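Workshop notebook – butcher-block bench, green ring
June 26, 2022

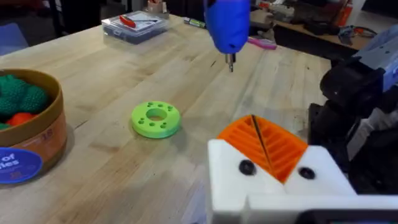

Bríd Ní Mhurchú would sooner see the small holes on the ring opened up by hand than have the whole part printed again. Her note in the margin of the last entry says a reprint ties up the printer for 9 hours and the holes may come out tight anyway. Fair enough. We try it by hand first.

Ring is the lime-green one, Costello drawing, revision 5. Eight small holes around the top face and the big one in the centre. The screws we have for it are the Brustden ones, 11 left in the drawer. Don't use the Jaketti screws, the heads are a different shape and they chew up the plastic.

Bits: keep them off the bench top when they're not in use. The maple has enough scratches and dark spots in it already, and small bits roll along the strips and end up on the floor. I'd like to sand and oil the top in August – it wants a full day with everything moved off. Some 83 grams of the old oil left in the tin by the shop scale, so we'll need more.

Gloves: blue nitrile for anything at this bench. The colour of the filament shows every fingerprint once there's oil about.

The round cardboard tub with the plastic toy pieces can stay at the end of the bench for now. Stomov wants the tub back at some point, so don't cut it down or write on it.

To do: check the centre hole against the drawing, order oil, find the lid for the bit case.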